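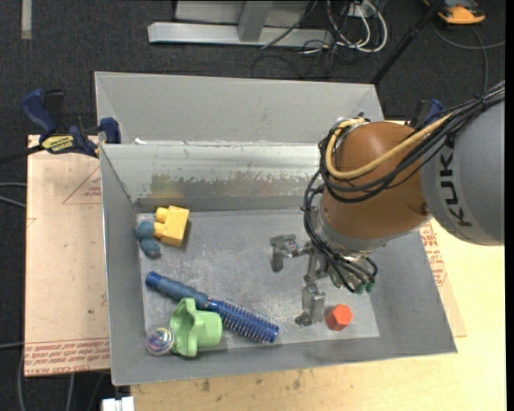

Fig. 1. Brush, toy block, green cup-like item and company, on the bin floor.

Flildale Evening Program
Sorting Household Odds and Ends: Notes for Week 2
Handout revised November 3, 2024

Bottles, tubs and other things that come with instructions were last week. Tonight is the rest of it, which the Tiltcombe transfer station calls "mixed rigid, small" and everybody else calls the junk drawer.

1. Name it before you sort it

Write down what the thing is before you write down what it's made of. People skip this and end up with a log sheet that says "plastic, blue" 70 times over. The hairbrush in Fig. 1 is easy: round head, fine bristles, a smooth tip, a grip in a duller blue than the end cap. Two blues on one handle should make you wonder whether you have two materials. It may only mean the designer liked blue.

The yellow block is easy too, thanks to the studs. The blue-gray object touching it is harder. It is lumpy, it is made of rounded parts and it looks dusty, and that's as far as a fair-minded person can go without picking it up. "Lumpy item, rounded parts" is a perfectly good log entry. "Toy?" is acceptable with the question mark. "Hippo" is what someone wrote in June about a different lump, and it was a doorstop.

For the light green piece by the brush, write "cup-like, wavy flange." Do not write "cup" until you have looked inside and established that it would hold a drink.

2. Composite items

A composite is anything that would have to be taken apart to be sorted properly. Brushes are the classic case. A typical round brush may have a molded handle, a rubbery grip, nylon or animal bristles, a metal barrel and glue holding the whole argument together. Station policy allows 2 minutes per item for disassembly. You will not get a hairbrush apart in 2 minutes. Log it as composite, put it in the composite tray and let it go.

Toy blocks are usually one material all the way through, and intact ones go to reuse – check for cracks, chew marks and initials. Chewed blocks are still recyclable in principle. In practice they sit in a tub by the door.

3. The float test

Cut a small clean chip and drop it in a glass of water with one drop of dish soap. Push it under so no bubbles cling to it.

Floats: most likely polyethylene or polypropylene.
Sinks: could be ABS, solid polystyrene, PET, PVC or nylon, among others. Sorry.
Hangs about in the middle: start again with a cleaner chip.

Fillers and colorants shift the result, so a sinker isn't proof of anything. The Sharifi chart on the back wall gives densities. Please stop writing on it.

No burn tests. This was settled last term and the ceiling tile has been replaced.

4. Log sheets

One line per item: name, color, condition, material if known, tray. The station logged 3,803 items last year under "other," a category we are supposed to be shrinking. Use "unknown" for material as often as you need to, but use it in the material column and leave the name column for names.

Off-cuts and scraps smaller than a thumbnail don't get a line. Sweep them up.

For next week

Bring one item from home that you can't identify the material of, rinsed. Batteries out. Read the Plastent pamphlet up to page 11 and ignore the cartoon. Log sheets are in packs of 200 in the cupboard, and one pack is meant to last the whole group until the end of term.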